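Skiltville Reading Room, progress report, November

Quick one this time, full accounts to follow with the next report.

Sessions: running four afternoons a week now, up from two. 102 kids signed up, around 50 turn up on a normal afternoon. Rain helps. The 3:30 start was too early for the Hamdy Street school so we moved it to 4 and the late arrivals pretty much stopped.

Books: the Pluder grant covered 1000 titles. All in, all labeled, most of them shelved. Picture books go out fastest and come back worst. Graphic novels second. The chapter books for 8 to 10 are slow, we probly ordered too many of the same series. Would like to swap part of the remaining book money toward Spanish and bilingual titles, parents keep asking. Please confirm this is ok under the grant terms before we order.

Block corner for under-fives: on the list for spring. Still pricing blocks and storage bins, no order placed. 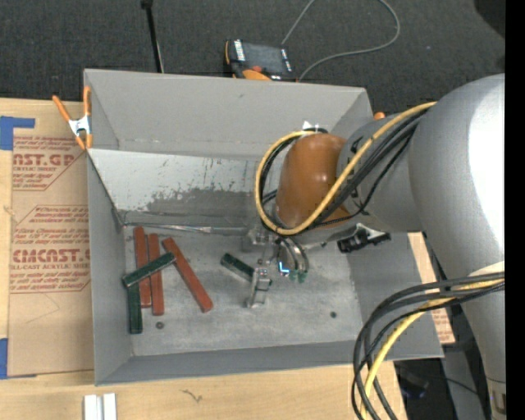
Long red blocks in a gray bin.

Building: roof leak over the back shelves is fixed. Landlord paid, took six weeks of phone calls. Carpet under there still smells, have asked Dravetti for a quote on replacing that section only. Heating ok so far. The side door sticks.

Homework help: weaker than we hoped. 33 kids came at least once, only a handful keep coming. Math is what they want and our helpers mostly do reading. We have a notice up at the college, two replies, background checks pending.

Spending: on track except printing, which is over. Flyers in two languages cost more than budgeted. Will move the difference from refreshments unless you object.

Next period:
finish shelving
bilingual order (if approved)
carpet quote and decision
math helpers started by January
short parent survey, draft is half done

Attendance sheets are in the shared folder. The October one is missing a page, still looking for it, will send seperately.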